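Mutlow Library to End Overdue Fines and Extend Evening Hours

27 December 2025

The Mutlow Public Library will stop charging fines for overdue books and other materials at the start of the new year, the library board announced after its final meeting of the year. The change applies to all cardholders, adults and children, and covers the main building on Tarnness Road as well as the branch at Veres.

Under the present rules, a borrower who keeps a book past its due date is charged for each day it is late and loses borrowing privileges once the unpaid balance reaches $12. The library's records show that about 3,000 cards are currently blocked for this reason. More than half of them have not been used in the past two years, and many belong to households with children in the local schools.

Fines already on record will be cleared automatically. Cardholders do not need to call or visit in order to have their accounts restored, although anyone whose address or telephone number has changed is asked to update it at the front desk the next time they borrow.

Borrowers will still be expected to return what they take out. An item that is more than five weeks overdue will be treated as lost, and the cost of replacing it will be added to the account. The charge is removed in full if the item comes back in usable condition. Notices will go out by e-mail or text message three days before the due date, and again on the day itself. Patrons who prefer a printed notice may ask for one.

"A fine was meant to bring the book back, and for a good many families it kept the book and the reader away," said Mechthild Plattner, director of the library. "We would much prefer to see both of them at the desk."

The board studied the question from June onward and heard from residents at two public meetings. In a written survey, 214 cardholders gave their views. A clear majority supported ending daily fines, while a smaller group asked that the limit on new releases be tightened so that waiting lists do not grow longer. The board accepted that request. New fiction will be lent for two weeks without renewal when another reader has placed a hold on it.

Income from overdue fines has fallen steadily as more residents borrow electronic titles, which are returned automatically. The amount collected last year covered less than one percent of operating costs, and part of it was spent on postage and on staff time at the desk. The board does not expect to ask the town for added funds to make up the difference.

Evening hours will also be extended. The main building, which now closes at six on weekdays, will remain open until eight on two evenings a week. The children's room will keep its present hours. At Veres, the outside book return will be unlocked at all times, including holidays — a change that residents of the lower part of town have requested for several years.

The library's catalog will be unavailable for one night in early January while the Linex lending system is set up for the new rules. Books may be returned as usual during that time, but holds and renewals cannot be entered. Items due on the night of the work will be given one extra day.

Interlibrary loans are not covered by the new policy. Materials borrowed from other libraries remain subject to the rules of the lending library, and any charge it makes will be passed on to the borrower. Museum passes, which are lent for a single day, will continue to carry a late fee — the board found that a pass returned late often spoils another family's visit.

Copies of the full policy are available at both locations. Residents who wish to comment may write to the director's office or leave a note at the front desk. The board will review the results after twelve months and report to the town at its regular winter meeting.

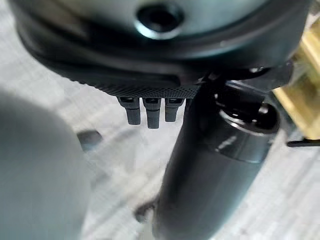

Selim Avcı: I am glad to see this passed, and I will be bringing my two sons back to the Veres branch. I do hope the board will look again at the museum passes. A flat fee is hard on people who come in by bus, because the last one leaves Tarnness Road before the desk closes. Could the passes be dropped in the outside return at Veres and counted as on time if they are there by morning?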